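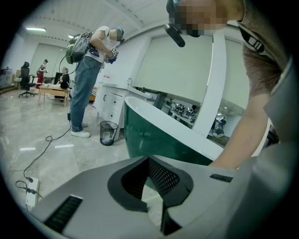

Four months into the robot training work at Walwood and the job sheet has changed a lot. We used to be cleaners, 11 of us. Now half the shift is spent doing the same chores with hand-held grippers so a machine can learn them. Today's set was the bathroom one, the green tub and the white vanity. You wear the backpack and mind your cable on the tiles.

2/ Pay is up a bit. The work is easier on the knees and harder on the wrists. I did 68 runs yesterday and my forearm knew it.

3/ What's different is the talk. On the Mollah contract you could chat while you scrubbed. With a run going you keep quiet and watch your hands.

4/ Three people moved over to checking runs at a desk. They like it. One wants to come back to the floor because she's sick of sitting.

5/ The Fondutstead site gets its first machines after the holidays. The union asked what happens to the night crew there. Answer so far: no layoffs, hours under review. We've asked for that in writing.

6/ I'm not against it. I'd like to know what my job is next December, is all.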